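Last updated: December 10, 2023

I'd been meaning to sit down with the woman who runs the home repair and weatherization desk at the Stollton housing office for months, and last week she finally had a free hour (well, forty minutes — the phone rang a lot). She asked me to leave her name out. "Just say the repair lady," she told me. "That's what everyone calls me anyway."

I started with the thing my own neighbors keep asking me, which is whether there's any money left for heating this winter. There is! The Jekesdale Heat Fund opened again in September, and it still has room. "We set it up for 548 households and we haven't filled it," she said. "People think they missed it. They haven't missed it. Call me."

The fund pays up to $1,148 per home, and that can go toward a furnace tune-up, new weatherstripping, pipe wrap, or a past-due gas bill if you've already had a shutoff notice. Renters can apply too, which I didn't know, and I've rented in this town for years. "Oh, renters, please," she said, when I brought it up. "If your name's on the gas bill, it's your application. The landlord doesn't have to sign a thing unless we're touching the furnace."

I asked what slows people down the most and she laughed before I'd finished the question. "Page two. There's a box for everybody's income, and folks leave it blank for the grandson who's nineteen and in school. Put a zero! I can work with a zero. I have to mail a blank back to you."

She does eight home visits a week when the weather's decent. A visit takes an hour or so and she'll look at windows, doors, the water heater and the attic hatch (her pet subject — she talked about attic hatches for quite a while). Households over on the Eresel side wait a little longer because one crew covers that whole stretch, and she'd like to see a second crew by spring. "I've asked," she said. "I'll ask again."

What about people who don't qualify? She sends them to the tool library on Amato Street, where you can borrow a caulk gun and a draft kit for two weeks. "It's a Saturday job," she said. "You'll swear at it a bit, and then the back bedroom's warm."

I went home and checked my own attic hatch. It's terrible. I'm putting my form in this week, page two and all.

Applications are at the front counter in Stollton, or ask for one by mail at P.O. Box 2514.

Related
Who can use the Amato Street tool library
Property tax deferral for seniors: what changed
Getting a ramp permit in Eresel
Reading your winter gas bill

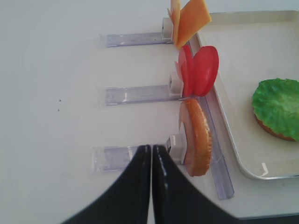

Clear acrylic holders on a white tabletop.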